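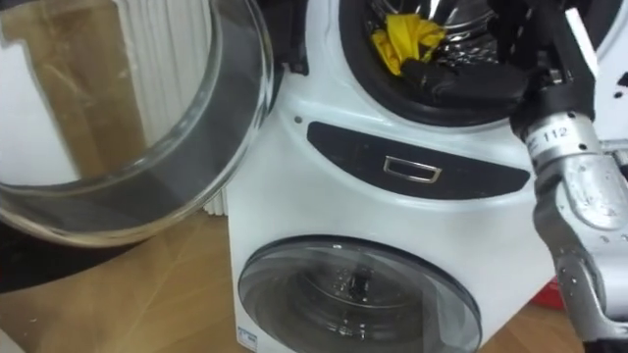 The arm at the upper drum of the stacked washer, with one yellow cloth and one black one inside.

Laundry arm: a second opinion

Readers of the September issue will remember the cheerful paragraph about the laundry project on the back bench. I was asked to write the follow-up, probably by someone who didn't know I had voted against giving it bench space in the first place. I have now spent four evenings with it and I'm still not sold, but I have a better idea of what I'm not sold on.

The claim, as it was put to members in the spring, is that a secondhand arm and a small washer can be made to do a load of laundry with no person touching the cloth. Raghda Nseir leads the build and has never promised more than that. Other people have promised plenty on her behalf, including the sheet by the front door that says "never do laundry again." I would like that sheet taken down.

So far the work is all on the upper drum. The arm goes in past the rubber seal, closes its fingers on whatever it has been told to find, and backs out. One piece of cloth at a time. Raghda keeps a log of every attempt in a spiral notebook chained to the bench, and she let me copy the numbers. In the last round they made 166 tries. In 151 of them the cloth came out of the drum and into the bin. I had expected worse and I said so to her face.

Then I read the notes column. Most of the tries used one or two cloths of the same size, yellow or black, dropped in by hand. Black does worse than yellow, and you can guess why if you have ever looked for a sock in the back of a dark drum. No shirts. No fitted sheets, which defeat most humans I know. Nothing with a zipper. Someone tried a bath towel in the first week and the page just says "no."

The door is my other complaint. A person opens it. The arm can't yet do the latch on the upper door, and the lower door hasn't been tried at all. When the door swings out it takes up a good part of the bench, so any path the arm takes has to stay clear of it. On my second evening the wrist brushed the rim hard enough that three of us yelled at once. The glass was fine. Raghda shortened the reach and started that day's count over, and I thought that was the fair way to do it.

The software that plans the reach is called Ernance. It started as a member's side project and the documentation reads like it. Two people in the building understand it and one of them is moving away. The gripping part, Stedent, is in better shape: it has comments, it has a test file, and it stopped when I pulled on the cloth while it was holding the other end. I pulled pretty hard.

Then there is the money. The build has spent up to $1,000 of shared funds, depending on whether you count the replacement cable (I do). Another $100 is requested for a force sensor that would tell the arm when it is pushing on the seal instead of on laundry. If we're going to keep doing this, buy the sensor. A torn door seal will cost more and will leak on the floor of the wood shop next door, and the Van Wijk table saw doesn't need a bath.

What would change my mind? I gave Raghda a short list and she pinned it over the bench, a little too cheerfully. A mixed load from somebody's actual hamper, with the contents written down before it starts. The arm opening and closing the upper door with hands off the bench. And the misses reported in the same size type as the hits.

She thinks the door is a month away. I think it's closer to spring. We have a pie riding on it - she picked cherry, and I'm not worried.

In the meantime, the bench is reserved for the build from 6 to 9 p.m. on open nights. Please don't leave tools on the washer, and please don't reach into either drum while the arm has power, even if it looks parked. The red tape on the floor moved over by a foot after the rim business, so stand where the new line is. Members coming over from the Grerley shop should sign in at the desk first, same as always.

If you have old clothes you don't mind losing, there is a box under the coat hooks. Nothing with sequins.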